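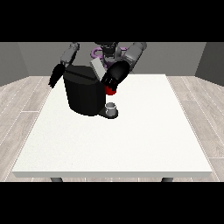

June, morning, second pot

Notes on the water again. I know I said last time that I was done writing about water and would get on with the roasts, but the bench has been behaving so differently since we swapped the cartridge that I'd better put it all down while I still remember which cup was which. Anyone reading this later is welcome to skip to the part about the grinder, though I'd rather you didn't, as the two are tangled up together.

Where we left off: the Kovness beans (the washed lot, the one in the gray bin with the lid that doesn't sit right) were tasting flat and a bit chalky through most of May. I blamed the roast, then I blamed the bin, and for a day or so I blamed my own cold. The same beans brewed at home were lovely, bright and a little like dried apricot, and I make coffee at home with far less care than I do in the workshop. So the beans were fine and I owe the roast log an apology, which I've written in the margin over there.

The old cartridge was past it. The tag on the housing says to change it after 2884 liters, a number so exact that I've never quite believed in it, and by the meter we had gone well beyond. I'd been reading the wrong dial. The small one counts the rinse line only. I have put a bit of green tape beside the right one so we don't do this again, please leave the tape where it is.

New cartridge in first thing. Flushed it until the water ran clear of carbon dust and then gave it another jug's worth for luck. Tasted the water plain, at room temperature, next to a glass from the tap. The tap water has that slightly sweet, heavy feel on the tongue that I've gotten so used to I'd stopped noticing it. The filtered glass was thin by comparison, almost nothing there. Not unpleasant. I let both stand an hour and tasted them again and the difference was smaller, but still there.

Then the Kovness, brewed as a plain pour-over, 40 grams to a jug, same kettle, same papers. First jug on filtered water: apricot is back! Also a sort of black tea dryness at the end that I don't get at home. Second jug on half filtered and half tap: rounder, sweeter, less of the tea, and I have to say I liked it more. I had it down to the bottom, which is not what one is supposed to do before lunch with a whole table of other cups to get through.

So I'm inclined to run the blend valve partly open and leave it there for a couple of weeks. I've set it at 2 on the collar. The collar markings are a bit loose and mean something different on every housing I've ever used, so if you take the head off, mark where it was with a pencil first.

Grinder. The Iltlow is still throwing a lot of fines. I took the upper burr out and there was a cake of old oily grounds packed in behind the carrier, hard as a cookie, that must have been there since before the move. Cleaned it out with a wooden skewer and a dry brush. The edges of the burr look all right to me, but my eyes aren't what they were for that kind of thing and I'd be happy if someone else would run a fingernail along them. Put it back, found the touch point again, and it's now a good bit lower on the dial than the card says. I've crossed out the card.

After cleaning, I sifted two doses through the 800 micron screen and the pan underneath, just to see. Much better spread. I didn't weigh the fractions (scale was across the room with a parcel on it), so take "much better" as an opinion. The drawdown was quicker and the bed was flat, with none of that muddy ring up the paper that we've been living with.

What I don't know is how much of the good jug was the water and how much was the burr, as the first two jugs were ground before I cleaned and I never went back and did them over. That's poor planning on my part. The water change alone did bring the apricot back, I'm sure of that much. The dryness might be fines. Tomorrow's job: repeat both jugs with the clean burr, and a third on straight tap water.

Later, around four

Tried the Higuchi sample while the kettle was hot. Natural, quite light, smells of strawberry jam when you open the bag and rather less of it in the cup. On the blend it was soft and pleasant. On filtered it went sour in the middle and I didn't finish it. I'd like to give it another week of rest before we say anything to them, since they were kind enough to send the bigger bag.

The Trultgate order came and it's the wrong papers, the cone ones with the tab on the side. They fit if you fold the seam over twice. I've kept a pack open on the shelf and taped the rest shut in case they'll take them back.

Things to get: descaler, a new brush (the bristles are coming out of this one and I found one in a cup), a lid for the gray bin, pencils.

Blend valve at 2, don't forget. Kettle needs descaling before anything else gets tasted, there's a white crust at the spout that I only saw when I was rinsing up.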